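Cleaning Reusable Bottles, and Other Jobs for a Slow Saturday

Saturday, October 26, 2024

Metal bottles pile up in our house faster than mugs do. Some were bought, some came from races and school fairs, and a few started out as drinks we liked the look of and kept. They all get the same treatment, and most of the trouble people have with them comes from leaving the cap on while they are damp.

Start with the smell. If a bottle smells stale, fill it with warm water and a spoonful of baking soda, leave it overnight with the cap off, and rinse it twice in the morning. For stainless steel you can use hotter water. Bare aluminum and baking soda don't get along for long periods, and most aluminum bottles have a thin liner inside that you don't want to scrub hard either, so for those use dish soap, warm water and a soft bottle brush. Skip the dishwasher for aluminum. It comes out dull and chalky.
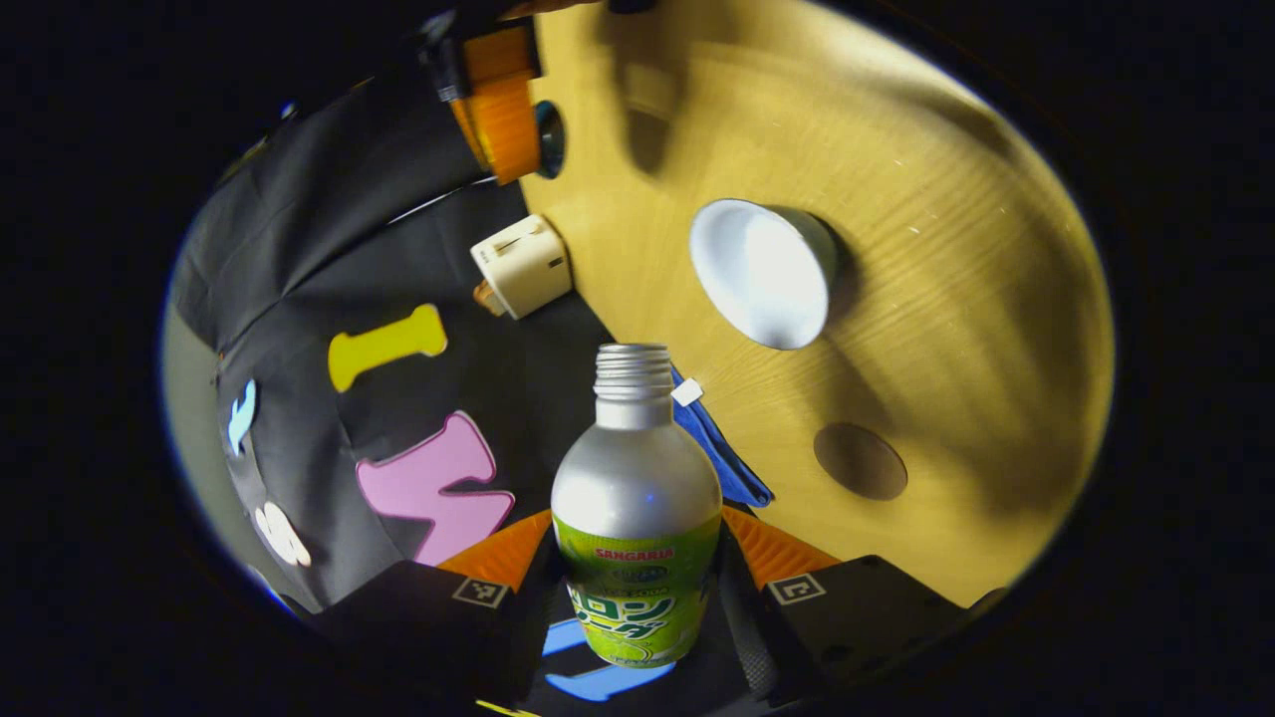

The threads are where the grime sits. An old toothbrush gets into them better than any bottle brush will. Run it around the neck with a drop of soap, then do the inside of the cap the same way. If there is a rubber ring in the cap, lift it out with the handle of a teaspoon (not a knife, which nicks it) and wash it separately. Put it back in only when it's fully dry.

Single-use bottles should stay single-use for drinks. We rinse them and use them for watering seedlings, or as a vase for one or two stems, and recycle them when they dent.

To dry a narrow bottle, stand it upside down at a slant so air can get in. A dish rack with tall pegs works. Birdie Park wrote in to say she rolls up a strip of paper towel, pushes it halfway down the neck and leaves it overnight. I tried it and the bottle was dry by breakfast. Pull the paper out slowly or it tears.

Sticky labels

I get more mail on labels than on anything else. The order I go in is this:

Warm water and soap first, a half hour soak. Many paper labels slide off after that.
Cooking oil next, rubbed on the leftover glue and left for ten minutes. Wipe with a dry cloth before you wash it.
Rubbing alcohol last, on a cotton pad, with a window open.

If the design is printed straight on the metal, or is a shrunk plastic sleeve, none of this applies. A sleeve can be snipped at the top edge with small scissors and peeled down. Printed designs are there to stay and I leave them alone.

Dexter Kasprzak asked about using a hair dryer. It does work on plastic labels. Keep it moving and wear an oven mitt on the hand that holds the bottle, as thin metal heats up quickly.

Hanging fabric without holes

The second job this month was a plain cloth backdrop for a birthday table. Corinne Park's daughter wanted her name up in big letters, and Corinne rents, so nails were out.

Tension rods are the easy answer between two walls or inside a window frame. For an open tabletop you need something that stands up by itself. Foam board works if you score it down the back every few inches so that it bends into a curve. It stands better curved than flat. Drape the cloth over the top and clip it behind. Ordinary binder clips will do, and spring clips from the hardware store hold heavier cloth.

Iron the fabric first. I know it's dull work, but dark cloth shows every fold line, and steaming it once it's up takes twice as long. Cotton wants a hot iron and a damp press cloth. For polyester turn the iron down low and test a corner. Felt needs hardly any pressing, and it doesn't fray when you cut it, so for a one-time job it may be worth the extra couple of dollars. 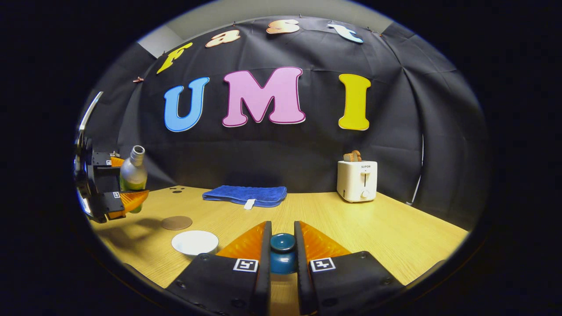
Cut letters from heavy paper or thin craft foam. Printer paper curls by the next day. If you want an outline, cut each letter twice, once in the darker color a quarter inch bigger all around, and glue the lighter one on top. A glue stick is fine for this. White glue makes the paper ripple.

Lay everything out on the floor before you pin anything. Start with the middle letter and work outward to both sides, which saves you from running out of room at the end of the word. Dressmaker's pins go in at a slant and hardly show. For a house with small children or pets use loops of tape instead, and press them on just before you need them – tape lets go of cloth after a day or so.

To take it down and store it, roll the cloth around a cardboard tube. Letters go flat in a folder between sheets of paper. Corinne has kept hers for 3 birthdays and has had to recut one letter.

Short answers to October mail

Pin marks in cloth: rub across the hole with your fingernail, then steam lightly. Most close up.

Dust and lint on black fabric: a barely damp rubber glove, wiped in one direction. It picks up more than the sticky rollers do.

Water rings on a light wood table: try a cloth and a warm iron for a few seconds at a time, with the steam off. Check under the cloth each time. If the ring is dark instead of white, the water has gone below the finish and the iron won't help.

Everett Marchetti wants to know what to do with a cap that has lost its rubber ring. Take the cap along to a hardware store and look in the plumbing aisle for one marked safe for drinking water. Failing that, use the bottle for watering plants.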